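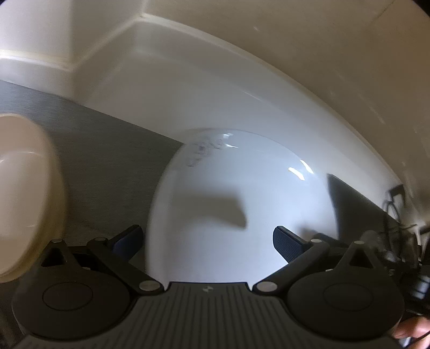
Care of Bathrooms and Kitchens in Furnished Residences

The following guidance is issued by Bimness Residential Services to occupants of its furnished apartments. It was prepared by Nilmini Bepari and is revised each January.

Toilet base and surrounding floor

Sweep or vacuum the floor before any water is used. Wipe the outside of the base from the top down with a soft cloth and mild detergent, and finish at the line where the ceramic meets the floor. Dark scuffs on glazed ceramic are often surface marks left by shoes or brush handles. Rub them gently with a damp cloth and a little baking soda, then rinse. Steel wool and scouring powder must not be used on the glaze. Cloths used in the bathroom are to be kept apart from kitchen cloths at all times.

Washed dishes

A textured drying mat should lie flat on the counter, clear of the burners. Plates and bowls may be stacked once dry, the largest at the bottom – square plates under round ones, bowls on top. Decorated pieces should be lifted off the stack, never slid across one another. Hang the mat up overnight at least twice a week. 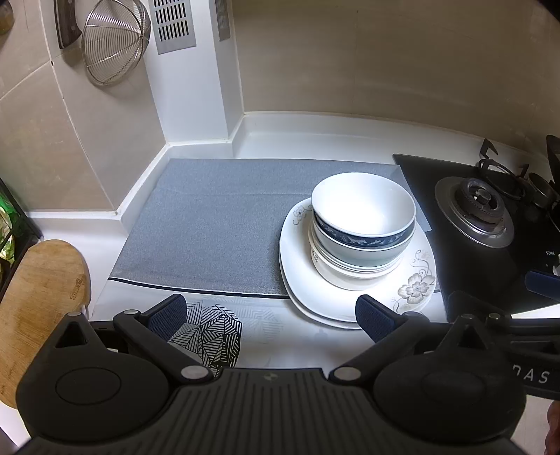 Wooden cutting boards are to be washed by hand and stood upright to dry. They should not be soaked. A light coat of food-grade mineral oil once a month is sufficient.

Gas stove and range hood

Allow the grates to cool fully before lifting them. Wash them in warm water, dry them and set them back squarely. The glass surface may be cleaned with a soft cloth and diluted vinegar: 500 ml of water to two tablespoons of vinegar. Vent grilles collect grease and should be wiped at the same time.

Questions may be addressed to Fathima Gunawardena at the residents' office, extension 34.

This site uses cookies to improve your visit. By continuing, you accept our cookie policy. Accept | Manage settings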